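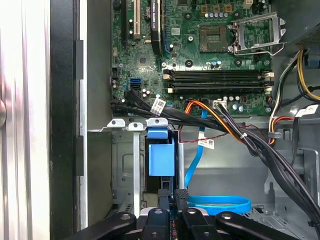
20 de diciembre de 2023

Sigo con el equipo Zuncombe, el que vino del lote de Cikthorpe en noviembre. Inventario 2,856.

Tapa lateral fuera. Zócalo abierto, palanca levantada, contactos a la vista. Revisarlos con lupa antes de poner nada. La Quadro se queda en su ranura hasta terminar con el procesador.

Cables: los SATA y los de datos que entran por la izquierda llevan etiqueta con código de barras. No arrancarlas, Funmilayo Yusuf las necesita para cuadrar la lista. El de alimentación naranja y negro sigue en su conector blanco de cuatro pines. Si hay que mover el mazo, cortar la brida blanca y poner otra más floja.

Pendiente:
- pasta térmica, quedan 2 jeringas en el cajón de Buton
- disco de 500 GB para las pruebas
- comprobar las pestañas de las ranuras de memoria una por una
- apuntar la versión de BIOS cuando arranque

El anterior del lote, el 102, dio error de memoria y lo cerré sin resolver. Preguntar a Ratanaporn si aceptan devolución.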